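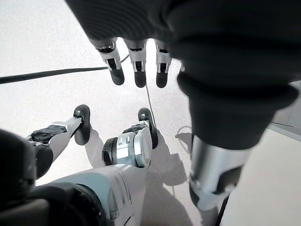

Ticket: floor, speckled light gray, ground floor workroom
Category: Flooring / cleaning
Status: open (was closed, reopened)
Priority: normal, please bump if you can

Problem: floor goes hazy after mopping. Dull film, shows worst in the afternoon when light comes in low. Shoes squeak on it. Tape won't stick - floor marking tape lifts at the corners within a day, cable covers slide. We have cables crossing the floor in there so the covers sliding is the real issue, not the look of it.

Floor is the white-gray speckle. Put down by Berkska, job 3430 on the paperwork. No finish schedule in the folder, just a one page care sheet that says "neutral cleaner, damp mop" and nothing else.

Using: Nellel floor concentrate, blue jug. Flat mop, microfiber. Bucket with wringer.

Log

May, morning. First report. Told to mop again with plain warm water. Did that. Looked better wet, same haze once dry. Closed by somebody, not me. Reopened.

Same day, after lunch. Asked what dilution we use. Answer is we don't know, it was "a good splash". Measured what a good splash comes to and it's way over what the label says. So there's one thing.

Next morning. Mixed it right with the measuring cap. Mopped the strip by the door only, left the rest so we could compare. Door strip still hazy. Slightly less squeaky? Might be wishful.

Later. Support suggested old residue building up, new mix won't fix what's already down. Makes sense. Need to strip it back first. Asked if we can use the Grakach stripper that's in the closet. Support said check with Berkska before using any stripper on that floor, could have a factory coat. Waiting.

Two days on. No answer from Berkska. Emailed again with the job number in the subject this time.

Afternoon. They answered. No stripper, it does have a factory coat. Their advice: warm water with a cup of white vinegar per bucket, small test spot, wait, rinse twice with clean water, dry with a towel and don't let it air dry. Change the water when it goes cloudy.

4:30 pm. Test spot in the back corner. Rinse water came up cloudy right away, gross. Rubbed dry with an old towel. Spot is clearly darker and cleaner than the floor next to it. No squeak. Put a bit of tape on it, left overnite.

Morning. Tape still flat. Pulled it up and it took some effort. Tape on the untreated part came off by itself when I walked past it.

So cause is residue. Probably from day one, whoever set up the closet never read the label.

Did the first half of the room. Took 189 minutes with setup, mostly rinsing and hauling buckets. Cables had to be lifted and wiped too, the film is on them, the black ones show it as a gray smear. Wipe with a barely damp cloth only. Unplug first. Don't drag them back over the wet part, I did that and had to redo a stripe.

Still to do:
- second half of the room
- under the shelving, can't move it alone, need one more person
- new mop heads, the old ones are full of the stuff and will put it right back. Xie has them in the same size, ordered two
- write the dilution on the jug in marker
- throw out or give away the Grakach, so it doesn't get used by mistake

Question for support: do we need to reseal the parts we cleaned? Berkska sheet doesn't say and their email didn't either. Would rather not put anything on top if the coat is fine.

Reply from support: no reseal needed if water still beads on it. Drip some on, give it a minute. If it soaks in or leaves a dark spot call Berkska back.

Did it near the door and in the back corner. Beads both places. Good.

Second question: how often should we mop. We were doing it daily, with cleaner every time. Support says plain water most days, cleaner once a week, dust mop first or you're just pushing grit aroudn. We were not dust mopping at all.

Leaving this open until second half is done and mop heads show up. Please don't close it again.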